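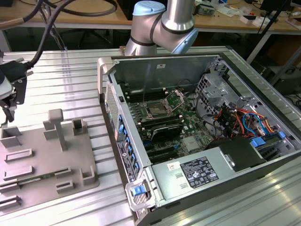 Tower on its side, CPU socket open.

Walthorpe Family History Board > Computers and Other Miseries > How do you store thirty years of ancestors?

fennel_and_sons
19 Aug 2018
I have a tree going back to 1843, at which point it stops dead in Trirkatholm with a man who gave a different age to everyone who asked. All of it lives in Wan, which hasn't been updated since I had knees. The old desktop that runs it now takes 14 minutes to start. Do I move everything to something modern, or keep feeding the beast?

parishpump
Move it. Export to GEDCOM, import into whatever you like, spend the winter fixing the places. Mine decided that half my relations were born in Trirkatholm, Ohio.

dustsheet
Don't move it! Wan's export drops your notes without a word. I lost four generations of gossip that way and kept only the dates, so I now own a very accurate list of people I know nothing about.

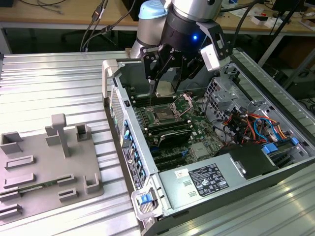

Processor just above the socket.

parishpump
It drops the notes if you leave the box unticked. There is a box. It's on the second screen.

dustsheet
I ticked the box.

parishpump
Then you'd be the first.

quillwort
Can I suggest paper? I print the whole lot every April and put it in a Rollico binder. No updates, no passwords, and my sister can't "tidy it up" from her phone. The downside is that it weighs nearly as much as my sister.

fennel_and_sons
I did try paper. The cat was sick on the Methodists.
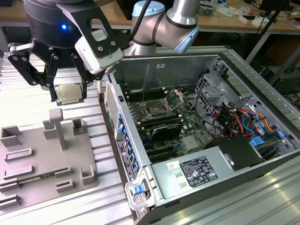
Socket still empty, bracket up.

hob_nail
Whichever program you pick, keep 2 copies in different houses. And write your sources down properly. "Auntie said" isn't a source, however loudly she said it.

dustsheet
Auntie said is the only source I've got for the bigamist.

hob_nail
Which one was the bigamist?

dustsheet
Depends which wife you ask.

fennel_and_sons
Right, I've done a trial export with the box ticked. The notes came through for everyone up to the letter M. After that, silence. I have no idea whether to thank parishpump or dustsheet, so I'm annoyed with both.

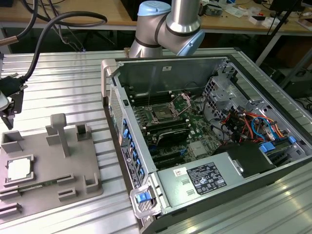
quillwort: Paper does N to Z as well, I'm only mentioning it.

parishpump
Sounds like a size limit. Split the tree in 4 and export each bit separately, then merge. Check for duplicates afterwards or you'll have more bigamists than dustsheet.

dustsheet
Still think you should leave it where it is.

fennel_and_sons
Splitting it tonight. If the man from Trirkatholm comes out with yet another age I'm taking up bowls.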